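[보도자료] 로봇이 수건을 접는다는 것, 어디까지 왔나: 포데톤(Fodeton) 공개 시연회 참관 결과

최종 업데이트: 3월

라르나르(Larnar) 생활자동화 감시모임은 3월 포데톤이 콜라도(Collado) 작업동에서 연 공개 시연회를 참관하고 그 결과를 발표한다. 포데톤은 초청장에서 자사의 직물 취급 시스템 '클라노멜(Clanomell)'을 "가사노동의 종결"이라고 소개했다. 본 모임이 보기에 이날 시연은 그 표현을 뒷받침하지 못했다.

시연 과제는 노란색 사각 천 한 장을 흰 탁자 위에서 로봇 팔 2대로 다루는 것이었다. 파란색 플라스틱 마디와 검은색 서보모터로 만든 팔이 탁자 위쪽과 아래쪽에서 각각 천을 향해 뻗는 구조다.

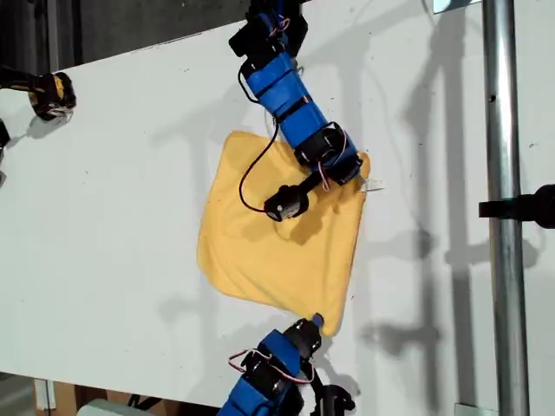

글: 라르나르 생활자동화 감시모임 참관기록 담당

천을 다루는 일이 로봇에게 까다롭다는 점은 본 모임도 인정한다. 딱딱한 상자와 달리 천은 잡는 순간 모양이 바뀌고, 한쪽 모서리를 당기면 나머지 면에 주름이 생긴다. 포데톤 측도 설명회에서 같은 이야기를 길게 했다. 그러나 어려운 과제라는 설명과 가정에 보급할 준비가 됐다는 주장은 별개의 문제다.

포데톤이 배포한 안내문에는 내부 시험 3,055회를 거쳤다고 적혀 있다. 성공률은 없다. 무엇을 성공으로 보는지도 나와 있지 않다. 모서리를 집기만 하면 성공인지, 반듯하게 접어서 내려놓아야 성공인지 현장에서 질문했으나 "과제별로 다르다"는 답을 들었다. 시험에 쓴 천의 종류와 크기, 사람이 중간에 개입한 횟수도 요청했지만 자료를 받지 못했다.

시연에 배정된 시간은 15분이었다. 탁자에 오른 것은 수건 크기의 천이었고, 셔츠나 양말, 뒤집힌 옷, 이불은 순서에 없었다. 빨래 바구니를 비워 본 사람이라면 네모난 수건이 그중 가장 쉬운 축에 든다는 것을 안다. 주최 측은 의류 시연을 "다음 단계"라고 했으나 시기는 밝히지 않았다.

조명과 탁자도 따져 볼 부분이다. 흰 바탕에 노란 천이면 윤곽이 뚜렷하다. 무늬 있는 이불 위에 놓인 흰 수건이라면 조건이 달라진다. 본 모임은 배경색을 바꾼 시험 결과가 있는지 서면으로 물었으며, 답변이 오면 공개할 예정이다.
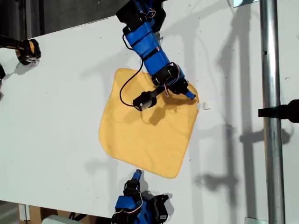

■ 집는 힘과 천의 손상

가까이에서 볼 수 있었던 것은 그리퍼가 수건을 집는 방식이다. 검은 손가락 두 개의 끝에 파란 테이프가 감겨 있고, 그 사이에 접힌 극세사 천이 물린다. 포데톤은 반복해서 집어도 올이 상하지 않는다고 설명했지만, 같은 수건을 500회 집은 뒤의 상태를 보여 달라는 요청에는 응하지 않았다. 테이프의 교체 주기도 안내문에 없다. 가정용을 표방하는 제품이라면 소모품 비용부터 밝히는 것이 순서다. 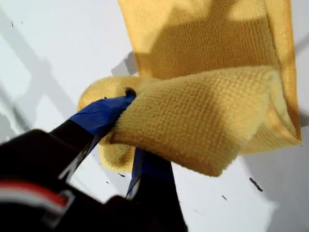
▲ 테이프를 감은 그리퍼 끝에 물린 노란 극세사 수건. 콜라도 작업동 시연.

■ 본 모임의 요구

본 모임은 포데톤에 다음 사항을 요구한다.

- 시험 3,055회의 과제별 성공 기준과 실패 건수 공개
- 사람이 원격으로 조작한 구간과 자율 동작 구간의 구분 표시
- 수건 이외의 의류를 포함한 재시연
- "가사노동의 종결" 문구의 사용 중단

시연회를 연 것 자체는 평가할 만하다. 완성된 홍보 영상만 내놓는 업체가 많은 가운데 작업 과정을 현장에서 보게 한 점은 다른 업체도 따랐으면 한다. 다만 참관객이 확인할 수 있는 범위는 탁자 하나와 천 한 장에 그쳤다.

포데톤의 답변은 수령하는 대로 모임 게시판에 전문을 싣는다. 참관기록 열람과 취재 문의는 라르나르 생활자동화 감시모임 사무국에서 받는다.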